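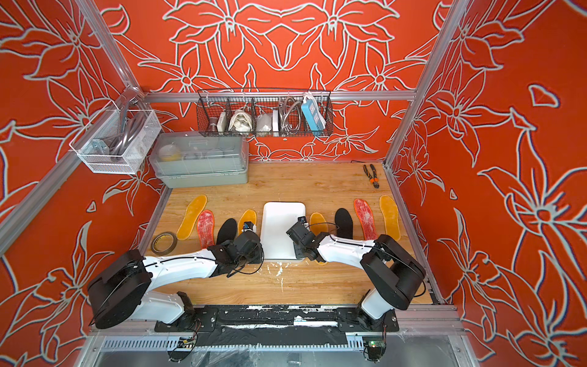
Search the archive
Search this list Sort by date Sort by thread Advanced

Subject: Re: Heel slip after swapping insoles, wide lasts
From: Ewurabena Agbenyega
Date: November 17, 2024

On the original question, quoted here for people on the digest:

> I replaced the stock insoles in a pair of size 9 work boots with a
> thicker pair from Clastska. Arch feels better. Heel now lifts on
> every step and the collar rubs. Laces are as tight as I can stand.
> Is the boot too big, or is the insole wrong? I also have a thin
> full-length pair I could put underneath. Would that help or make
> it worse?

It would make it worse. Heel lift after an insole swap is nearly always a stack height problem. The counter, meaning the stiff cup at the back of the boot, is shaped to hold the heel at one height. Raise the foot and the widest part of the heel sits above the widest part of the cup. Tighter laces don't fix that. They pull the instep down onto the tongue and leave the heel where it was.

Measure before buying anything else. Pull both insoles, stock and replacement, and put a caliper on them at the center of the heel, then at the ball, then at the toe. Foam should be measured under a small load or the number means little. I use a flat steel disk and a 200 gram weight and wait for the reading to stop moving. If the replacement is more than 2 mm thicker at the heel than the stock one, expect lift in a low-collared boot. In a high boot with a padded collar you can sometimes get away with more.

Then check the outline. Lay the stock insole on the replacement, sole to sole, heels aligned. Any overhang at the rear quarter will curl up against the lining and push the foot forward. Trim to the stock outline with heavy shears, from the toe end first, and only touch the heel if it still rides up. Trimming the heel moves the arch support back relative to the foot, so take off very little at a time and refit after each cut.

If thickness is the cause, you have a few choices. One is a three-quarter insole, which leaves the toe box alone but doesn't help the heel much. Another is skiving the underside of the heel pad. This works on cork and dense EVA and badly on gel or anything with a molded shell. I did a pair of Vekano cork ones with 40 grit on a drum and it took a few minutes a side. Wear a mask. Finish with something finer or the underside will grip the footbed unevenly and creep.

Also look under the stock insole. Some boots have a loose filler board or a foam heel pad sitting on the lasting board. If it lifts out without glue, remove it and try the thick insole again. That alone may give you the height back.

Collar rubbing is a separate item. It should stop when the lift stops. If it doesn't, check the lining at the top of the counter for a worn ridge.

Regarding the thin pair: keep it for the winter boots, or use it on the shorter foot if yours differ in length.

One correction to my post from August. I said the Saltitz felt insoles hold their thickness. They did for the first month. The heel has since packed down and I no longer recommend them for standing work.

E. Agbenyega

3 comments on this message

simiyu_bench: Agree on the filler board. Mine was tacked at one corner and came out with a putty knife. Went from constant lift to none.

oldwelt: Would add that leather insoles need a few days of wear before you measure. They take a set at the heel and the early number reads high.

R.T.: Does the load figure change for gel? My reading never settles.

2 shares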